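Folding clips with a hand-held gripper – when do you count the grasp as good?
Posted in Berkonley Community Help > Data gathering > Cloth and soft items

hernier_bench
Hi all, first post so be gentle. I'm gathering folding examples for a learning system, hand-held gripper with the camera on it, just me at home in the evenings. The instructions I was given say "pick up the garment by a stable fold, then begin". Fine. But what is a stable fold?? I've done 63 clips so far and the checker sent back 3 with the note "grasp unclear". No other comment. I've watched them over and over and can't see what's different from the ones that passed.

Mostly I pinch a doubled-over bit and lift till the jaws are clear of whatever's underneath. Sometimes I get one neat roll, sometimes a big bunch of cloth goes in between the pads and the rest hangs how it likes. Are the bunched ones useless? Do I bin them, redo them, or send them in with a label? Target is 177 by the end of August so I'd like to know before I do the rest wrong.

Both of these are dark red on a pink cloth, same spot:

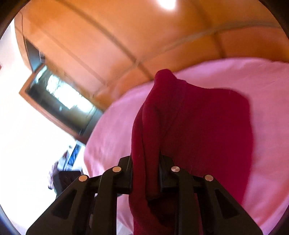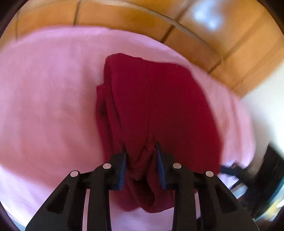 Replies

koskela_folds
Did a long run of these last year for a shirt set so this is what worked for us, your project may differ.

Keep both. First one, the fold goes down between the fingertips and you can see where it's pinched, easy to label. Second one is a bunch between the two blue pads, with folds hanging under it. Messier but still a hold, and a learner that only ever sees tidy rolls will be lost the first time it gets a messy one. We put a one-word tag on each: "fold" or "bunch". Took no time at all.

What I would check on the 3 that came back:
– can you see both tips at the moment of closing? if the cloth covers one, the checker can't tell what's held
– did you pause after closing? we held still for a slow count of two before lifting. Without that the closing and the lifting blur into one and nobody can mark the start
– did you regrip halfway? A regrip is fine but it wants its own mark in the log, otherwise it looks like a slip

Also look at your light. There's a strong white patch on the left in your first one and a lot of deep shadow in the lower part of the cloth. Dark fabric suffers most, the creases go first. I'd draw a curtain or shift the lamp before changing anything about your grip. And swap the cloth underneath now and then, if every clip is on pink you will end up teaching it pink.

Don't delete the rejected ones btw. Move them to a seperate folder with the note, somebody may want failures later.

divport77
just redo them, quicker than asking. I do 100 in a batch and dont look back till the end

hernier_bench
Thanks koskela, that's it I think – went back and on two of the three I never paused, straight from close to lift. Third one I regripped and forgot to log it. Will add the tags from now on. Do I go back and tag the old 63 as well or only the new ones?

koskela_folds
Tag the old ones too, do it while you still remember them. Scrub to just after the jaws close, look, type the word, next. If you can't decide between the two put "unsure" and carry on, dont sit there arguing with yourself over it.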